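Home News Health Planine clinic opens its doors in the evening as the district's vaccine drive moves into the hills

October 7, 2021

Families in the upper villages of the Planine district will no longer have to give up a day's work to get vaccinated against COVID-19. The district health office has announced that the small clinic in Planine will now stay open until nine in the evening, and that a mobile team will travel from there to the smaller settlements along the old valley road, beginning with Millet and Rirell.

It is a change that people up there have been asking for since July, when the first doses came to the district in any real quantity and nearly all of them went to the sports hall in Plikgate. The hall did its job well enough for those who live in town – there was parking, there was shade, and the lines moved – but for a farming family in Rirell it meant two buses each way, and the second of those buses does not run after four o'clock. Anyone who missed it had to find a neighbor with a car or a cousin with a spare bed.

According to the figures the health office released with its announcement, 3408 people in the district have now received both doses. Most of them live in Plikgate itself or in the suburbs close by. In the hill villages the numbers are a good deal lower, and in Millet, with 620 residents on the local register, fewer than half have had even a first shot. The office says in its statement that distance has been the main obstacle, along with the short opening hours, and that it would rather bring the doses up the road than keep waiting for people to come down it.

The mobile team is made up of two nurses, a doctor and a driver, and it will carry 50 doses on each trip. That may not sound like a great many, but the vaccine has to be kept cold on the way and used soon after the vials are opened, and the office would sooner make a second trip than see any of it go to waste. In Millet the team will set up in the reading room of the old school, which has a ramp and a good stove. In Rirell it will use the hall beside the church, where there are plenty of chairs for those who need to sit for a while after their shot, and where, we are told, tea will be on offer for anybody who would like a cup.

No appointment is needed at either stop. Residents should bring an identity card and, if they have already had one dose, the paper card they were given at the time. Those who have lost the card (and it seems quite a few have, small as it is) can still be vaccinated, as the nurses will have the district list with them and can look up the date of the first dose.
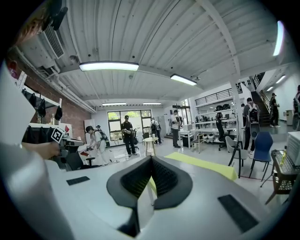

Older residents who cannot leave home may ask for a visit by calling the clinic in Planine during the morning hours. The office asks relatives to be a little patient with the phone, which is answered by the same nurse who looks after the front desk, and to try again later in the morning if the line is busy. Visits will be grouped by village, so there may be a wait of several days between the call and the knock on the door.

The evening hours in Planine will run through the end of the winter, and they are not only for vaccinations. Blood pressure checks, children's regular shots and prescription renewals will be available too, all of which had fallen behind during the past year and a half, when so much of the staff was sent down to help in Plikgate. Parents in particular should be glad of this – the list of children who are overdue for a regular shot has grown to 400 across the district, and the office hopes to bring it down well before spring.

There is also the matter of the road. The upper stretch between Millet and Rirell is often closed for a day or two after heavy snow, and if that happens the team's visit will be moved to the next clear day. Notices will be posted at the bus shelters and the bakery in Millet, and read out on the local radio before the noon news.

The sports hall in Plikgate will go on giving vaccinations as before, mornings only, with its side entrance kept for people who have trouble standing in line. Masks are still required at all of the sites, for those getting a shot and for anyone who comes along to keep them company.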